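Thread: six weeks with the Trevel picking kit from Tiltari. Bench rig, two bins, mixed clutter. Notes in the order I took them. Numbered so replies can point at something.

1/ What you get: a gripper, a mounting flange, a wiring harness, the grasp planner license and a PDF. The arm is yours to supply. So are the bins, the table and whatever holds the bins to the table. The kit page implies otherwise. Read the packing list at the very bottom.

2/ Mechanical install took me 2 hours. The flange fit first try. The harness is long enough for a bigger arm than mine, so there is slack to manage on a small one. I would pay extra for a shorter option.

3/ Software install took 3 evenings. The planner wants a specific driver version and fails silently if it finds a newer one. The log says "ready". It is not ready. Support ticket 3417 if anyone at Tiltari is reading.

4/ Support: Jeanie Mowat answered the ticket the next morning with a config line that fixed it. One line. It is still missing from the PDF as of today, Aug 2, 2025.

5/ Calibration is the best part of the product. Touch the corners of each bin, confirm, done. Repeat it any time a bin shifts. Mine shifted a lot until I stopped relying on rubber feet.

6/ So clamp everything. A bin that creeps a few millimeters per contact will ruin a long run and you will blame the planner. I blamed the planner for a week.

7/ Test protocol: items in one bin, arm moves them to the other, then back. 50 attempts per session, one item per attempt, no human help between attempts. A drop over the target bin counts as a success. A drop anywhere else is a fail.

8/ Boxes and anything with two parallel faces: boring, in the good sense. The planner finds the faces, closes, lifts. I stopped logging these separately after the first week.

9/ Crushed cans: mixed. An intact can is easy. A flattened one has no consistent width, and the planner tends to choose the end, where the fingers slide off. Setting the approach angle manually helps. The slider for that is under "Advanced", two menus down.

10/ Hand tools: depends on where the weight is. It grabs handles because handles look graspable, then the heavy end swings. A grasp offset parameter exists and does what it says. Default is zero. It should not be.

11/ Shiny round things near a wall: worst category by a wide margin. The fingers need clearance on both sides and the wall takes one of them. The planner's answer is to nudge the item away first. Fine idea, slow in practice.

12/ Compared with the Drummond kit I had last November: Drummond is quicker per cycle and much worse in clutter. It assumes items are spread out. If yours arrive one at a time on a belt, buy the Drummond and skip the rest of this thread.

13/ I also looked at Leston. They quote per seat for the planner and would not give me a trial license, so no comparison from me.

14/ Typical load for the clutter sessions. Can by the front wall, most of the rest bunched at the gripper end, green-handled tool in the middle of it.
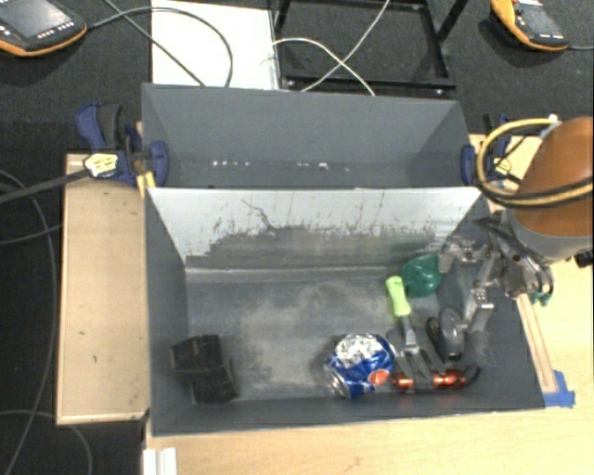 15/ Bin wear. Fingertips have square corners and they mark plastic. Round them or fit pads if your bins matter to you. Pads are sold separately. I have not tried them.

16/ Cables. Route them before the first powered move, then run the wrist to both limits at low speed and look again. The PDF covers this in one sentence. It deserves a page.

17/ Things I want in the next release: saved approach angles per item, a driver check that fails loudly, and a log export with column names in it - right now you get numbers and have to guess.

18/ Would I buy it again: yes, for mixed clutter on a bench. No for anything where cycle time is the spec. The license renews yearly and I will decide on that after I rerun the can tests with the offset set properly.

19/ Config line from 4/ goes in a reply once Jeanie confirms it is safe to share for the older flange.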